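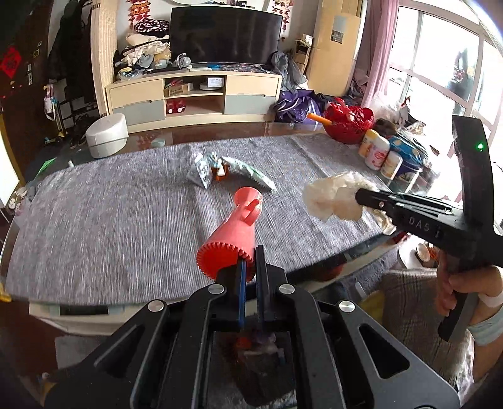
One gripper on a red plastic part, the other on a tissue, over the living room table.

Newsletter > Kits and Services > Hands-On

The Drarkis home pair, after 11 days of tidying

Regular readers will remember that back in the June issue we promised to look at one of the home collection plans that keep landing in our inbox, the kind where a courier brings you a pair of hand-held grippers and you go about your ordinary chores with them while everything is recorded for robot training. We picked Drarkis for the simple reason that so many of you wrote in asking about it (thank you, and please keep the letters coming, even the long ones, which we enjoy most!). The plan covers the two grippers, the charging gear, a carrying case, and a phone line to the Binstead office for when you get stuck. We did get stuck, more than once, and they were lovely about it.

First, the feel of the things. You hold each gripper by a trigger-shaped handle, and your finger does the closing. If you have ever used one of those reaching tools for getting a can off the top shelf, you have a head start, though a smaller one than you might hope. The body sits out in front of your hand, so for the first hour or two everything you reach for is a little nearer than you think it is, and I bumped the table a good many times before my arms caught on. By the second evening I had stopped thinking about it, and by the end of the week I caught myself squeezing a trigger that wasn't there while unloading the dishwasher.

Tables are where we would tell anyone to begin. You can stand close, you can see what both hands are doing, and there is always something on them that needs to go somewhere else. Hard pieces with a clear shape, such as the plastic part with the gear teeth in the picture, are a pleasure. You bring the fingers in on either side, squeeze, and off it goes. Soft things take more patience. A crumpled tissue will come up willingly enough, but letting go of one cleanly is a knack, and I had several that wanted to stay with me. Snack wrappers are harder again, above all when they are lying flat. My advice is to come in low and slow and try to catch a fold. A knitted tablecloth will try to come along with whatever you pick up, so if you have one on, go a touch higher than feels natural, or hold the cloth down with the other gripper, which I was rather proud of working out by myself.

The printed guide runs to 17 pages and is better than most. Whoever wrote it has clearly stood in a real living room. There is a good section on how to split a job between left and right, and a sensible reminder to leave the room the way you usually keep it. I did wish for more on small objects, and the page on pairing the two grippers has its steps in an order that made sense to me only after I had done it wrong. Binstead tells us a corrected page is on its way to current users.

As for the work itself, Drarkis asks for sessions of 10 minutes, with as long a rest as you like in between. That suited me. My wrists let me know about it when I ran two sessions together, and anyone with sore thumbs should try a pair at a demo table before signing up for anything. A lighter option, called Gough, is listed in the catalog for people with smaller hands, but we haven't had one in the house and can't speak to it.

Now, the price. Buying the full kit outright costs $2882, which is more than I would spend on a thing for moving wrappers around, and for most households the monthly loan will be the better road. You can return it at the end of any month, and the case goes back by the same courier. Small labs and school clubs may see it differently, and the Dilard support plan, which adds replacement finger pads and a spare charger, is only offered to buyers. I would think hard about those pads if you expect to use the kit daily.

Would I have the pair back? I would, and gladly, though I'd ask for a second charger. The next loan period opens on 05/07/2021 and places are given out in the order the forms arrive. The form asks for a rough sketch of the room you plan to work in, so have a pencil handy, and tell them about rugs.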